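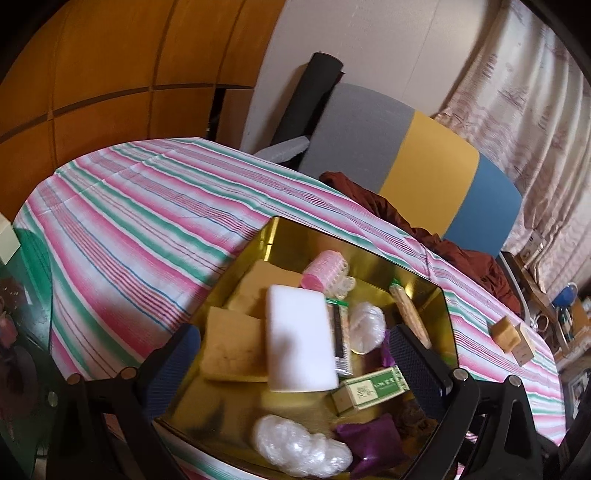
Hand-held gripper and the gold-coloured tray, on the striped cloth.

January
Catrin Gwynne

Notes for week five: picking things out of a muddle

Welcome back, everyone, and thank you for all the lovely messages over the break (I did read them, even the very long one about gear ratios). Last term we picked up tidy things from tidy places, and most of you became rather good at it. This term the Brerix project moves on to trays of ordinary household bits, jumbled up as they would be in anybody's bathroom.

You will be working the gripper by hand to begin with. Squeeze gently, watch what the two fingers do, and try to notice what your own wrist is doing as well, as that is the part people find hardest to put into words afterwards. A white melamine sponge is a kind first choice. It is thick and pale and easy to find with the camera. A hair roller is trickier, and crumpled clear plastic is trickier still: the edges are hard to make out, and a shiny tray throws reflections about just where you would like a plain background.

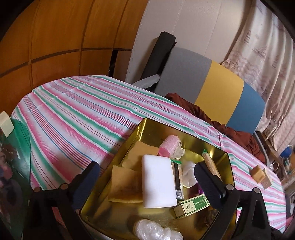 Start each try with the fingers open and well above the tray, then come down slowly and stop before you close. If you nudge something on the way, carry on and write it down. A nudge is perfectly good information! The Kikier group made 100 tries last year and kept notes only on the clean ones, and we were all sorry about that when it came to the write-up.

The small wooden blocks stay on the cloth beside the tray. Use them for warming up, and have a go at taking one by its narrow side and then by its wide side. Keep the soap box for later, when you are used to how the pads meet a flat face.

For your notebook: what you meant to pick up, which way you came at it, what the fingers touched first, and how it ended. Two or three lines each will do. Please save your recordings in the James folder under your own name. There are 1056 files in there already and I should dearly like to find yours.

The room is open on Saturday for anyone who wants more practice, and the reading is chapter 13 of the Celleditz booklet. Skip the sums if they put you off, and we'll go through them together next time.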